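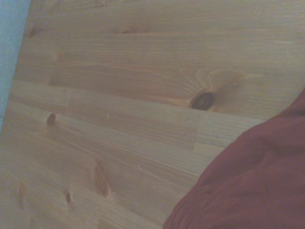 Pons Calculating Machine

The Pons calculator was a key-driven adding machine made in Stistby by the small firm of Sevov. It is a wonderful little device, and one of the cleverest answers to a problem that plagued nearly every adding machine of its day: what to do when a carry has to run through several wheels at once.

In a simple adder, each number wheel pushes its neighbor forward one step as it passes from 9 to 0. With a single carry the push is easy. But add 1 to 9999 and the first key has to move every wheel in the row, so it grows stiff under the finger, and a light tap may leave a wheel stuck halfway between two digits. Many inventors fought this with stronger springs, which made the machine tiring to use all day long.

The Pons took another path. Each wheel carried a snail-shaped cam, and a small arm rode along its edge, slowly lifting a weight as the wheel turned. When the wheel passed 9, the arm dropped off the high point of the cam and the falling weight moved the next wheel. The work of the carry had already been done, a bit at a time, during the nine steps before it (a lovely idea, and a real pleasure to watch with the cover off!). The delayed carry was not new in itself, but the Pons used 3 moving parts per column to do it, and all of them could be lifted out without tools.

Description of the machine

The standard model had 4 columns of keys and a result register with one extra place for overflow. Keys ran from 1 to 9 in each column, with odd digits slightly cupped and even digits flat so that a trained clerk could work by touch. Subtraction was done with complements, printed in small red figures on the key tops. A side lever cleared the register; it had to be pulled all the way down, and a ratchet kept it from going back up early.

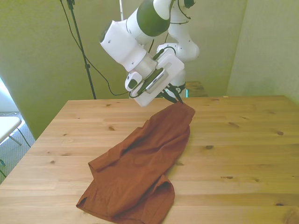
Robotic arm over a pine table with a rust-brown cloth.

The case was cast iron on the early machines and pressed steel on the later ones. Because the carry depended on falling weights, the machine had to stand level, and two screw feet at the front were used to adjust it. Owners who forgot this got odd results, usually a missed carry in the third column.

Production and later models

Serial numbers were stamped under the clearing lever. The highest one known is 2177, on a steel-cased machine, though the numbering seems to have skipped in places and the true output is uncertain. A wider model called the Indance added a column of keys and replaced the weights with light coil springs, so it could be used on a sloping desk. It was faster but noisier, and springs broke often. Sevov sold it for only a short time.

Surviving machines

Collector Marisol Echeverri has compared 30 surviving examples and sorted them by cam shape, which changed twice during production. The earliest cams were filed by hand, and the file marks can still be seen under a magnifier.

See also: Delayed carry; Key-driven calculators; Complement arithmetic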